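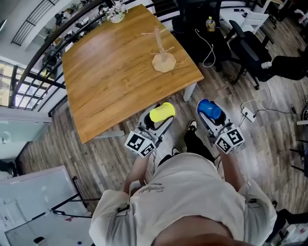 What is the Brelulstead range cleanup?

It's the project to find and remove old training munitions from the former artillery range north of town. The range covers 2,192 acres, and the military used it for practice firing for decades before handing most of it over to the county. Plenty of what got fired out there didn't go off. The cleanup crews are working through it section by section, starting with the parcels closest to houses.

Who are you, and why are you writing this?

I'm Berenice Bautista. I live on Pillow Road, right up against the south fence, and I've gone to nearly every public meeting on this since the first one in July. People kept stopping me at the post office with the same questions, so I started typing up my answers. I don't work for the county or the contractor (my husband says I might as well).

Who's doing the work?

A company called Halitance has the contract. Their site manager is Henrique Louro, and he runs the question period at the meetings. He's pretty good about calling people back, but leave your number slowly and clearly – the voicemail out there is terrible.

Is my house in the notification zone?

There are 424 addresses in the zone. If yours is one of them, you should have gotten a letter with a yellow map folded inside. No letter? Ask at the county office on Osagie Street and they'll look you up while you wait. The count was 419 on the first list, and then five houses at the end of Pillow Road got added after we complained. Mine was one of the five!

Will I have to leave home during detonations?

Maybe, for a few hours. When they find something that can't be moved safely, they blow it up where it sits, and anybody inside the safety distance has to clear out. So far my street has been asked to leave twice. Both times I was back before supper. They knock on doors the day before and again that morning, so please answer even if you think it's somebody selling windows.

Do I get paid if I miss work?

You can file for it. The form is two pages, and you'll need something from your employer showing the hours you lost. The flat payment is $40 per adult per evacuation if you don't have paperwork, and you can't claim both. If you're self-employed like me, attach an invoice or a copy of your calendar. Mine took roughly six weeks to come through.

What if a blast cracks my plaster?

Take pictures of your walls now, before anything happens, and put the date on them. My neighbor had an old crack over her front door and spent months arguing about whether it was new. Claims go to the county first, then to Halitance's insurer.

I found something metal in my yard. What do I do?

Don't touch it, don't kick it, and don't put it in your truck and drive it to the sheriff (somebody did). Walk back the way you came and call 911. Keep the kids and the dog inside until someone comes.

Can I still walk the creek trail?

Only as far as the footbridge. Everything past it is closed, and the signs with the red border mean it.

When will it be finished?

I don't have a date, and I've asked. The section behind Pillow Road is supposed to be done first, then the creek, then the big stretch up by the old firing positions. I'll change this answer when I hear something firm.

Last updated 2022-02-28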